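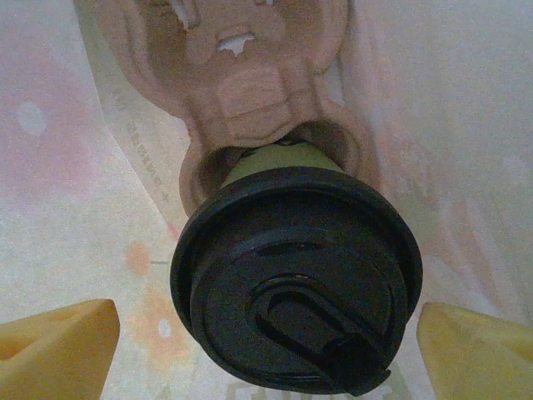

Someone under my last post told me the takeout packaging charge is working fine, Brultbridge has had it since November, people got used to it, and I should find a new hobby.

Fair enough on the hobby. But "people got used to it" is what you say about a parking meter. I asked what the charge pays for and I still don't have an answer. So, a thread.

Quick version for anyone outside Brultbridge. You order food or coffee to go, and there's a line near the bottom of the receipt that says "packaging recovery." The city says it funds collecting and composting takeout packaging. The company with the contract is Vorton.

The charge is four percent with a floor of 25 cents. So if you buy one small coffee you're paying the floor, and if you're feeding a family on a Friday you're paying real money. Does the family order make that much more trash per dollar? I have my doubts. A steak dinner and a burrito go out the door in the same box.

Vorton's page says the program can serve "up to 3,000 households." Read that again. "Can serve." I can run up to a marathon. I wrote to ask how many it serves today and got a link to the same page.

The city put out a report on the first months. It's 233 pages. I read it over two evenings so you don't have to, and most of it is maps, a survey, and the minutes of meetings about the survey.

What I wanted was one table: this much came in, this much got composted, this much went to the landfill. It has the first number. It has a paragraph where the other two should be. The paragraph says results are "encouraging."

Encouraging to who?

I'm not against composting. I have a heap behind the garage and I'm boring about it at parties. My problem is paying for a thing and being told the mood of the thing.

Also, the word "compostable" is doing a lot of work here. A label like that often means an industrial site, hot and managed, with a truck to get it there. My heap is not that. I buried a "compostable" fork in it last spring and I could still eat salad with it.
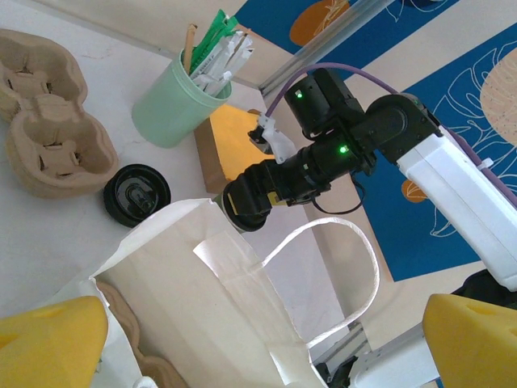 Do you pay less if you bring your own cup and bag? You pay the same, because the charge is figured on the food and drink total and the register has no button for it.

I checked that at Najjar on Wednesday, own mug in hand. The kid at the counter was nice about it and said they've asked for a button. They've been asking a while, apparently. I got my coffee in my own mug and paid packaging recovery on it.

So whatever this charge is, it isn't a nudge. A nudge needs you to be able to do something different and see it on the bill.

People keep bringing up Sirndale, so let's do Sirndale. They don't have a percentage. They have a flat charge per order, it disappears if you bring your own, and the hauler has to post what it took in and where it went. I looked at the posted sheets. They aren't flattering! One month a big chunk got rejected for contamination and they just said so.

I trust Sirndale's bad month more than our encouraging one.

A couple of you asked what the drop-off bins are like. There are three I can get to on foot. The one by the library is fine. The one at the bus station was overflowing when I went by, and the one behind the market had a sign on it saying OUT OF SERVICE USE OTHER BIN, with no hint of which other bin.

Maybe I caught a bad day. Could be. I'd happily be told how often they're emptied, and that's also not in the report. I looked under "bins," "collection" and "operations."

To the person who said small shops are making money off this: I don't think so. The ones I talked to pass it along and do the paperwork for free. Be mad at the right people.

I've sent the city the same questions again. Tons in, tons composted, tons dumped, and when the register gets a button. If I hear back I'll post the reply whole, including if it makes me look silly.

Muting this for tonight, I have a fork to dig up.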